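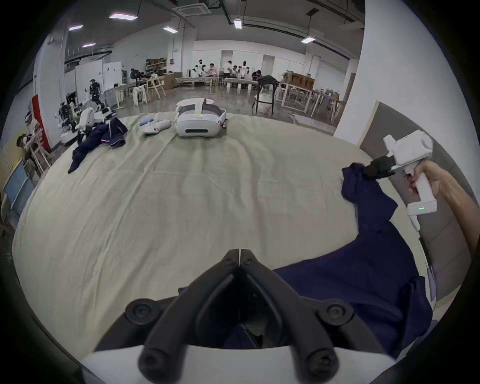
Navy garments on the green sheet, one at each side of the bed.

Folding on the bed: notes from the clothing group

The clothing group has moved its folding from the long table to the bed, and most of us plan to keep it there. A mattress is lower than a table and takes a little getting used to, but there is room to lay a sweatshirt out with both sleeves open and still have space for the next one.

Chang-ho Song wrote up the method we agreed on. Put the garment face down with the hem toward you. Smooth it from the middle outward. Bring one side in to the center line and lay the sleeve straight down along the back, then do the same on the other side. Fold the bottom third up, then fold once more to meet the collar. Turn it over and set it by the headboard.

The hard part is finding the shoulders. Dark clothes are worse than light ones, as the seams don't show up well against the cloth. Woo-jin Jin picks up a corner, lets the rest hang for a moment and looks for the collar. Esben Damgaard prefers to leave everything lying down and pull the sleeves out first. Both ways are fine – use whichever gets you a flat piece.

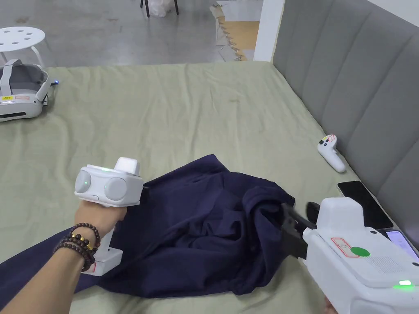 A navy garment still in a bunch, with the padded gray headboard behind.

A few points about the bed itself. The sheet should be pulled tight before the first piece goes down. Wrinkles in the sheet push up into thin cotton and you end up smoothing the same spot twice. The green sheet stays on for folding, and the spare is in the Unmont cabinet, shelf 8. Please don't fold on the bare mattress.

Phones and other small things tend to get lost under the clothes. Put them up near the headboard or, better, on the side shelf. Gun-woo Heo spent part of an afternoon going through a finished stack for a key card that was inside the second shirt from the bottom.

Finished stacks should be no more than 8 pieces high. Anything with a loose button or a torn cuff goes in the mending bag and is not folded. The bag is in room 717 until April, when the closet at Plirngate is ready.

We also have 33 new hangers from Plotell for the pieces that don't fold well. Si-woo Ki has the box. Ask before taking more than three.
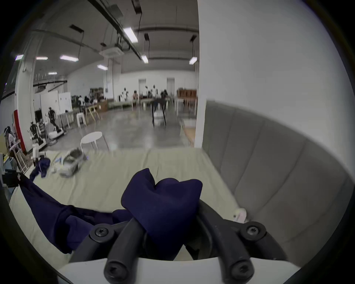 Should a sweatshirt be turned right side out before folding?
Turn it right side out first, sleeves included, and shake it once. Pieces that come to the bed inside out go back to the sorting pile.

The next list of clothing tasks will be posted by the closet door. Corrections to these notes can go to Chang-ho.

January 11, 2026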